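Chapter 6
When the arm does not stop

On a Sunday in January, Noemi Longo left a small arm running a sorting routine at the Melis workshop. After 14 cycles one joint lost its position reading. The controller carried on as if nothing had changed, and the arm pressed down until the motor overheated - it reached 80 degrees.

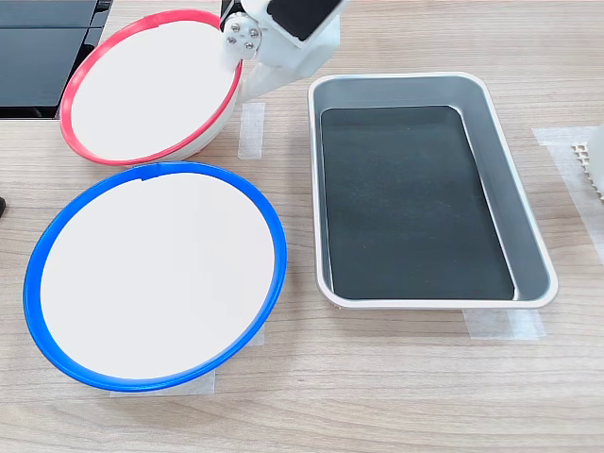
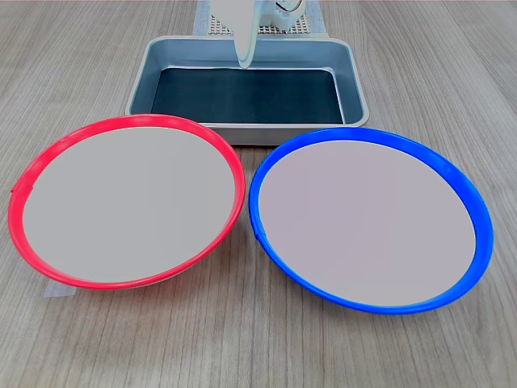
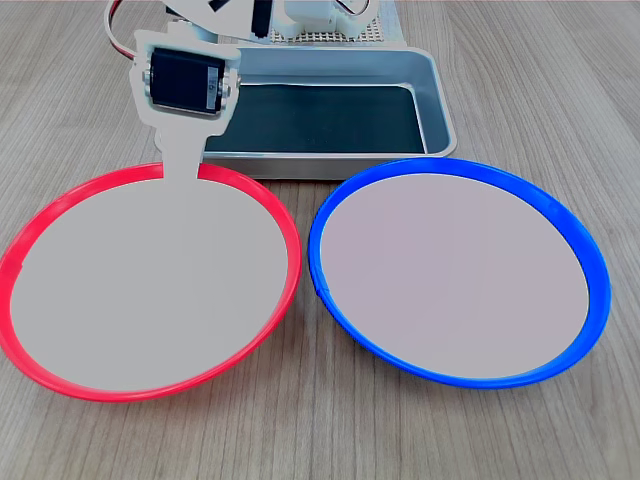
Figure 6.2 The arm, the tray and the red-rimmed and blue-rimmed dishes, in three views.

No one was hurt. In this chapter we look at how a lost reading should be caught, and at why the stop button is only part of the answer. Read Section 2 before trying the exercises.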